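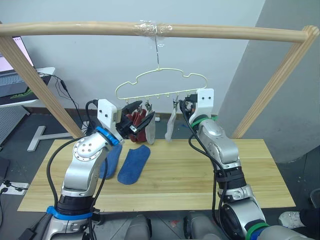

Loretta Lindgren wrote back within the hour to say I'd gotten the casters all wrong last month, and that no amount of oil was going to fix a supply cart that pulls to the left. What I needed to look at, she said, was hair. So I went and looked at hair (sorry if you're reading this over lunch!) and she was right. The two front casters on our east hall cart were packed with it, plus thread, plus a twist of that clear wrapper the syringes come in. I got most of it out with a seam ripper and a pair of old forceps, and the cart rolls straight for the first time since I started here.

So that's my correction, and thank you, Loretta. I've gone over the rest of the fleet since then, and I want to pass along what I learned while it's still fresh.

We have over 70 carts in the building if you count the ones in the basement at Vesley, and I do count them, because people keep bringing them back upstairs. Most are the old Plovach model with the gray bumper. Those have a threaded stem, so the whole caster unscrews with a wrench and you can clean it sitting down at a bench, like a civilized person. The newer Juritz carts have a plate with four bolts, and the back bolt on each one sits right up under the bottom shelf. You'll want a short ratchet for that. I used a long one and took the skin off two knuckles.

Please empty the cart first. I know, I know, but I tipped one over with a full bottom drawer and spent the rest of my break picking alcohol wipes out from behind the ice machine. Lock the drawers too, even when they're empty, or they slide out at you the second you tilt it.

Once a caster is off, spin it by hand. A good one keeps going for a while and doesn't make much noise. If it grinds or stops short, clean it and try again, and if it still grinds after that, put in for a new one. Ikechukwu Okafor in purchasing told me he'd much rather order a box of casters than one more cart, and he keeps a box of 10 on the shelf for us now. Send him the stem size along with the cart number. He can't tell which one you need from "the squeaky one by the elevator," which I have personally sent him.

Flat spots are a different problem. If you hear a thump-thump-thump going down the hall, there's a flat place worn into the tread, usually from somebody pushing the cart with the brake on. Cleaning won't help with that one. Swap it, and swap its partner on the same end while you're down there - a new wheel next to a worn one makes the cart wobble and you'll be back on the floor in 2 weeks.

About the brakes. Somebody asked me at the May meeting whether we could just take them off the carts that never leave the med room. No, please don't! The floor in there slopes toward the drain more than you'd think. If a brake pedal won't stay down, tag the cart and park it against the wall in the equipment room until I can get to it. I'm usually in there by 8 in the morning.

A few of you also asked about the quiet casters Oyewole has been showing us for nights. I've had one set on the west hall linen cart and I like them a lot on the hard floor. On the carpet outside the family room they drag, and the night aides have told me so in plain terms, so I'm going to leave them where they are for now and try a second set on a lighter cart.

If your unit wants to borrow the seam ripper, it's in the top drawer of my desk, in the envelope marked WHEELS. The forceps stay with me.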